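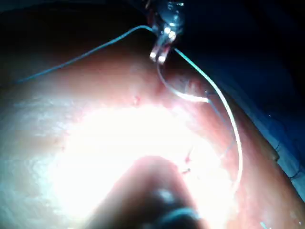

Suturing bench: spring notes

The Dumum skills bench reopens in April with 14 places per session. Suture packs now come from Polix. Strands should be cut to 40 cm before loading; longer tails drag across the tissue and catch on the second instrument.

Grip the needle behind its midpoint, with the curve clear of the jaws. Drive it by rotating the wrist — pushing in a straight line widens the puncture.

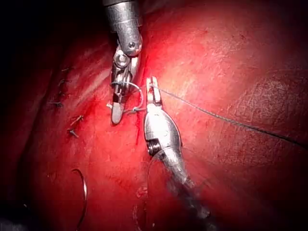 Curved needle held in the upper jaws, thread in the lower.

Hand over the thread only when both tips are in view. Keep the bite depth equal on both sides of the incision and place each stitch square to the line. Tension is set at the first throw and checked before the second.

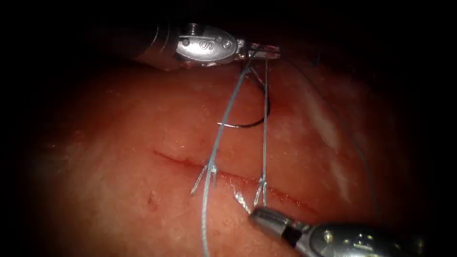 Leave tails long enough to grasp if a knot has to be redone. Used needles go in the Takagi sharps box, counted against the session sheet.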